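To: workshop-users list
From: Elibariki Kioko
Subject: Re: Grey drawer cabinet, who wants it and what goes in it

Thanks for the replies so far. The cabinet is by the long bench, with the cardboard box to the left of it.
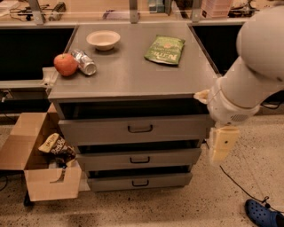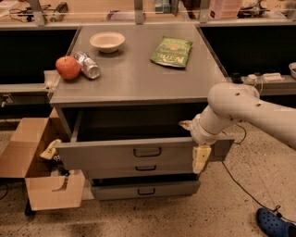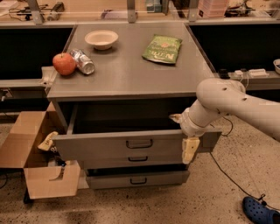

I measured the top drawer and it will take the Rivar trays if they go in sideways. The Mockus ones are too long whichever way you turn them, so those will have to stay where they are, on the shelf in the store.

To answer the earlier message:

> On 1st June, Skustus wrote:
> Could we decide what the drawers are for before people start
> filling them? Last November we had the same thing with the
> Truvent unit. Everyone put in whatever they had in their hands
> and by the end of the month you couldn't find a pair of scissors.
> I would like the top drawer for things used every day. I don't
> mind about the other two.
> Also, is food allowed on it or not? I have been told both.

Top drawer for everyday things is fine by me. I suggest pens, tape, scissors, the short steel rule and the two box cutters, blades in. The middle one is narrower and would suit batteries and chargers. I have 9 battery boxes at home that were bought for the Truvent unit and never used, and I can bring in as many as fit. The bottom drawer could have cable ties, cloths and the spare labels. We have a pack of 1,000 labels, opened, and it is too big to go in whole, so I would put a few sheets in the drawer and leave the rest in the store.

On food: the rule as I understand it is that you can put your lunch or a snack on the top while you are in the room, and it goes home with you or in the bin when you leave. Fruit and crisps are no trouble. Please don't put anything in the drawers that you would eat, even in a sealed bag. We had mice in the store in the winter and I don't want them in here.

Empty cans go in the recycling by the door. Bowls go back to the kitchen, washed. There were four of ours in the rack this morning and we are meant to have six, so please have a look at home.

The drawers need pushing right in when you have finished with them. The top one is wide and it is easy to catch your hip on it. If one of them won't close, have a look for something standing up at the back before you lean on it. The runners are all right but they could do with a wipe, and I'll do that before anything goes in.

Skustus also asked me off the list what the cabinet cost. It was £237 second-hand with delivery, and the receipt is in the blue folder. No keys came with it.

I still need to know:

Whether anyone wants the bottom drawer for something else. Speak up soon if so.

Who has the label printer. It was signed out with no name next to it.

Whether the Rivar trays are spoken for. I assumed not, but I would like to hear from whoever ordered them before I use them.

I'm in most mornings until lunch. If you would rather reply to me directly than to everyone, that's fine, and I'll send the drawer list round once I've heard back about the trays.

Elibariki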